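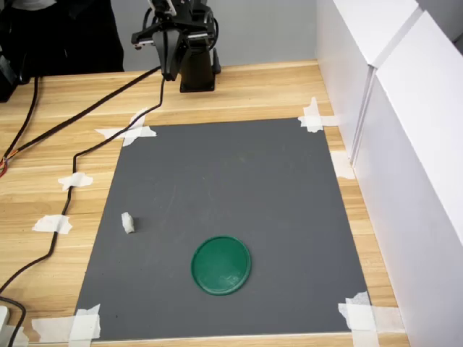
How does a restaurant kitchen feed 30 hungry people at once? Teamwork! The head chef calls out each order, and every cook has one part of the meal to make.

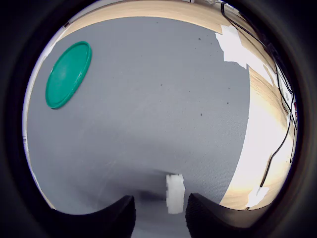

Lots of the work happens before dinner. Cooks wash, peel and chop all afternoon, then store it all in tubs. A round green lid like this one would be great for covering a tub of chopped carrots - snap!
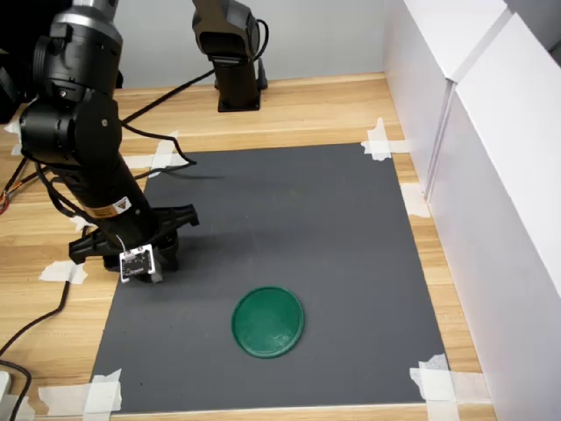 When your order comes in, the carrots are ready to go straight into the pan. Sizzle!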